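The Fairclough Supplement

The Proltow Institute for Domestic Machinery required that every report be read aloud to the Board before it was entered in the register. Marisa Caputo had read eleven such reports in her career and had been interrupted during each of them. She stood, on the morning of 3 February 2025, with her papers squared on the lectern, and began at the second paragraph, the first having been circulated.

"The Ornine method," she read, "proposes that a hand need not be told where an object is. It need only be told where the object ought not to be. Over 281 trials with small cards and a divided wooden box, the hand was given no target. It was given a list of errors, and left to avoid them."

The Chairman of the Board, who disliked lists, asked how long the list was.

"Some 4000 entries, sir. They were written by the operators at Cledero between October and April."

"And the result?"

"In 236 trials the card was placed correctly. In the remainder the hand came to rest above the desk and did nothing further until it was recalled."

The plates were passed along the table.
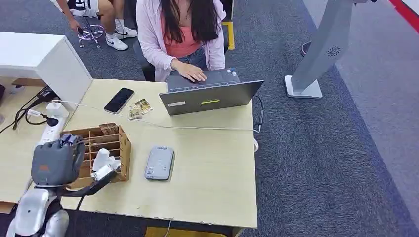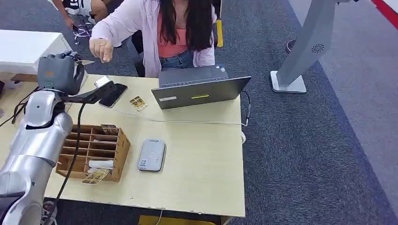 The Chairman put on his spectacles and kept the plates longer than was customary. He wished to know whether doing nothing had been on the list of errors.

"It had not," said Caputo.

"Then the hand was within its instructions."

"Entirely, sir. That is the subject of the Fairclough Supplement, which begins on the following page."

There was a stir among the members, several of whom had understood the report to be nearly over. The Secretary poured himself a glass of water. Caputo waited until he had finished and turned the page.

"It was suggested by Dr Fairclough that inaction be added as a further entry. This was done for a period of 2 days. The hand did not stop again. It placed each card, withdrew it, and placed it once more, and continued in this manner until the evening bell. No single movement was at fault. The operators asked that the entry be struck out, and I signed the order myself."

"On what grounds?" the Chairman asked.

Caputo looked down. The ground had been set out in the draft, and the Office of Style had removed it. She found that she could recall the sentence without difficulty.

"On the ground that it seemed unkind," she said.

The Secretary asked whether the word was to be entered in the register. The Chairman returned the plates to their folder, tied the tape, and directed that it should be.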